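Subject: Re: [automation-users] Open day at Citville – worth the trip?
Date: 28 Mar 2018

Sorry for the slow answer, only just back at my desk and have to go out again in a bit. Replies in between.

> Did anyone from the list get to the Morikawa open day in Citville? We're
> thinking of going to the October one. It's a long drive for us, so before
> I ask for the van: was it mostly slides, or did they have arms moving?
> And did Umura turn up with the drawer demo they kept promising?

Yes, I went. Slides for the first hour, could have skipped those. Coffee good. After that they let us into the workshop in groups of 11 and it was arms moving the whole time, so no complaints there.

> was it mostly slides

See above. If you do go in October, turn up for the second half. The talk is the same one Britora gave last year with a new title page, and the bit on safety fencing is now even longer.

> And did Umura turn up

They did. Three benches – a palletising thing by the door, a bin picking cell which was switched off for my group (waiting for a part, we were told), and the drawer one at the back. I spent nearly all my time at the back. You get 10 minutes per bench officially but if you stand still and ask questions they forget about you.

The drawer demo is a lot plainer than I had in my head from the flyer. White arm on a white table, wooden drawer unit, black two finger gripper. No fancy cell round it. I liked that, it looked like our place. The table's had a hard life too, scuffs and smudges all over.

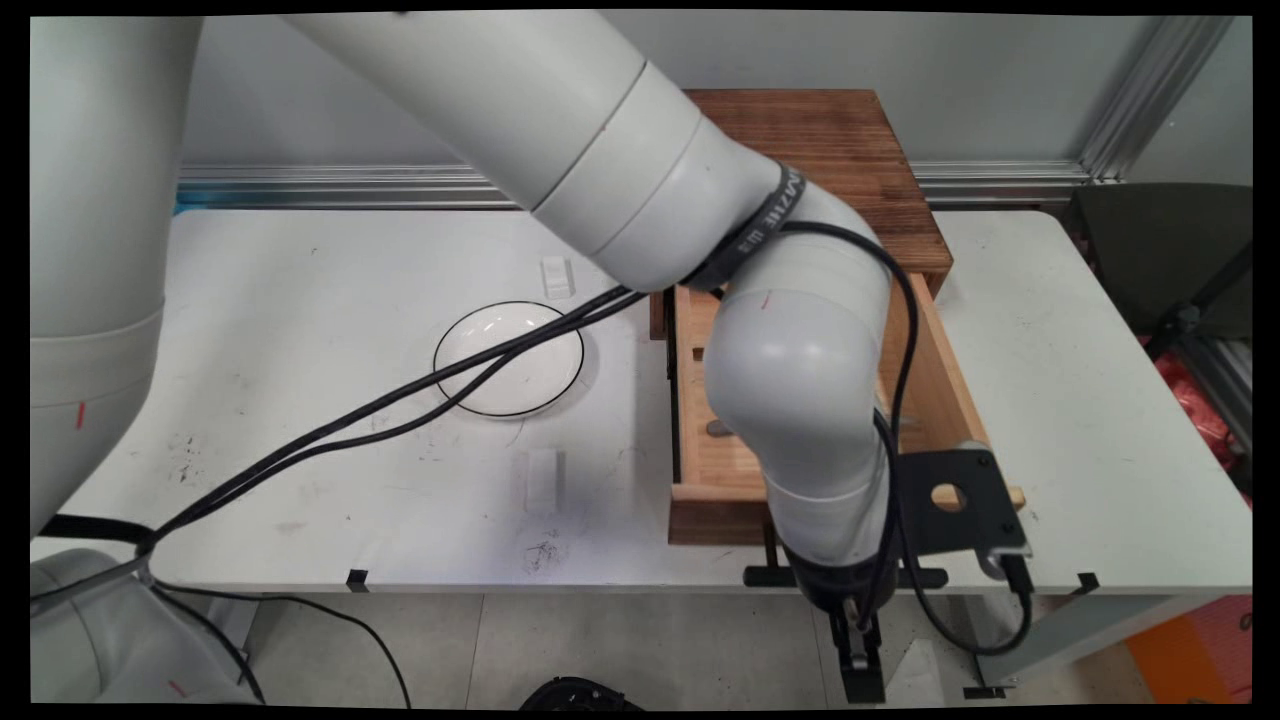
Asked the chap running it how often it misses the handle. He said they'd logged 600 pulls the week before and 55 of those needed a second go, mostly when the unit had been nudged and the taught position was off. Fair enough, at least he had a number. Britora couldn't give me one for anything.

Cables – someone on here will ask. Black ones, run on the outside of the arm and then across the table top. I'd want them tidied before letting our lot near it, and said so. He said it makes swapping things quicker. Hmm. We had a snag on ours last year doing exactly that and lost an afternoon, so I'm not convinced.

Didn't get a straight answer on price. "Depends on the gripper" was as far as I got. Also asked about the teach pendant language packs and he wrote my adress down, nothing has come yet.

> Is there parking for a van?

Round the back, past the loading bay, ignore the sign that says deliveries only. The front car park was full when I got there, around half an hour before the start. Bring a jumper, workshop is freezing.

> Would you go again?

For the workshop part yes. For the talk no. If they get the bin picking cell running I'd go just for that, and if you can, email Morikawa first and ask which benches will be live, becuase the flyer lists all of them regardless.

I've got the handout somewhere, will scan it and send it round when I find it. Shout if I haven't by the end of next week.

Must run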